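The Tomb of the Lawgiver at Treria

The Tomb of the Lawgiver is a domed burial house on the eastern edge of the old town of Treria, a short and pleasant walk from the Cindach gate. It was first raised over a plain earth grave, and for a long time it was little more than four walls and a roof, kept up by the families who farmed the slopes nearby. The building that visitors know today dates largely from 1750, when the walls were made thicker and the present dome was put on, nearly 17 metres high at its tip. 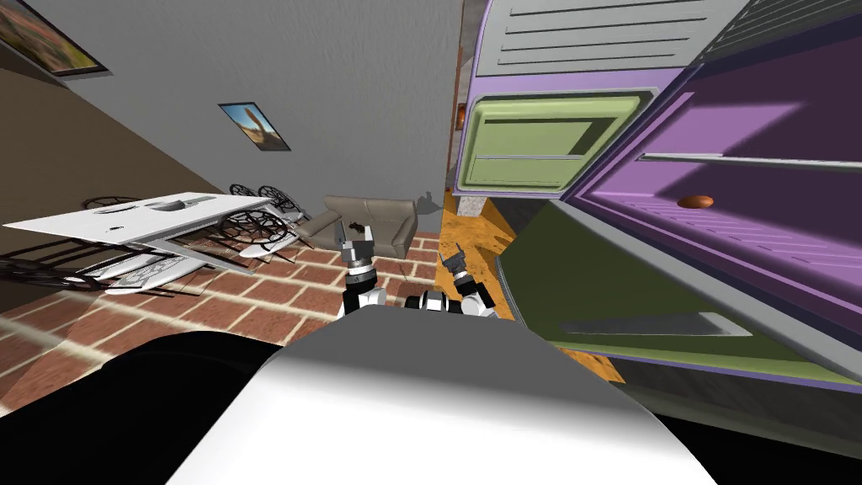

The burial room is square and rather dim, and people coming in from the bright courtyard usually need a moment before they can make out the gravestone in the middle of the floor. It is a long grey slab, worn smooth along one side by the hands of pilgrims, and the writing on it gives the year 885. Next door is the keeper's lodging, which the town has altered many times over the years and always in a homely spirit, and anyone who thinks of such places as solemn may be cheered by the thought of a beige sofa and a tall bank of purple and green kitchen cabinets, as bright as the painted tiles that once ran around the dome.

The courtyard has three mulberry trees and a stone basin fed by the Man, the small stream that comes down from the hill of Mindis. In July, when the fruit is ripe, the townspeople hold an evening of readings under the branches, and bread and sweet things are handed round until quite late.
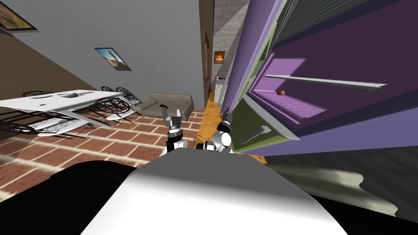
Offerings at the tomb have always been modest ones. Older accounts speak of candles, lengths of cloth and, above all, fruit, set down in a niche beside the door and later shared among the poor. Something small, round and orange-brown, like the one resting in the open compartment of the tall purple cabinet, would have looked quite at home there, for oranges were the favourite gift in the cold months. The niche was bricked up during repairs to the porch, although its arch can still be traced in the plaster by anyone patient enough to look for it.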